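Speaker notes – "Open it up: giving old office computers another go"
Viscombe repair evening, main hall, 18 minutes plus questions

Hello everybody, thanks for coming out. Can people at the back hear me? (Wait. Move the mic if not.)

I'll start with a confession. The first computer I ever took apart never went back together. I had a mug full of screws and no idea where any of them came from, and my mum's letters were on the disk. So if you're nervous about opening one of these, good, you'll be careful.

Quick bit of background. Zullow had an office clear-out in April and we were offered 196 desktop towers. We said yes before we'd thought about where to put them! They've been stacked in the back of the unit on Prilus Road ever since, and we've got almost 100 of them back out of the door so far, mostly to families and to the homework club at Naidoo House.

(Pause for the "what about my laptop" question. It always comes now. Say: at the end, please.)

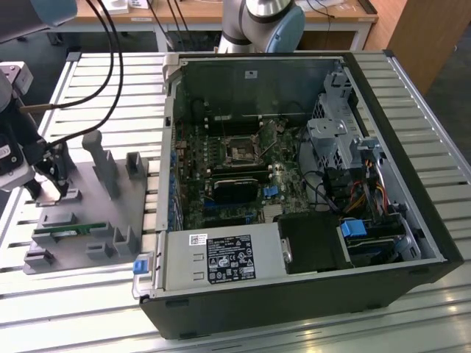 Memory is where I'd tell any beginner to start. It's cheap, it comes out without a screwdriver, and an old machine that crawls along with too little of it can feel like a different computer once you've added more. Switch off at the wall, pull the lead out, lay the tower on its side and take the panel off, and you've got the whole board facing you like this one, with the graphics card running across it and the power supply along the bottom. Look for the coloured bits too – the blue tab down by the hard-drive bay, the blue clips at the back. On a lot of office machines the colour marks something you're meant to press or lift, so try those before you go hunting for screws.

Touch bare metal on the case before you touch anything green. Hold a memory stick by its edges. There's a notch, so it only goes in one way round, and if you're leaning on it with your whole weight, stop and turn it over.

Cables: take a photo on your phone before you unplug a single one. I still do this every time. Red, yellow and orange wires all look very sensible until you've got a handful of them and it's nearly ten at night.

(Pass the two loose sticks round. GET THEM BACK.)

Money, as somebody will ask. We've spent £1542 on parts so far, and most of that went on drives. The old disks get wiped or drilled, and we don't pass any on with somebody's files still on them.

Right, tables. Grab a tower, grab a tray for your screws, and find someone to share with. Kettle's on at half past eight. Laptop questions now – go on then, who's first?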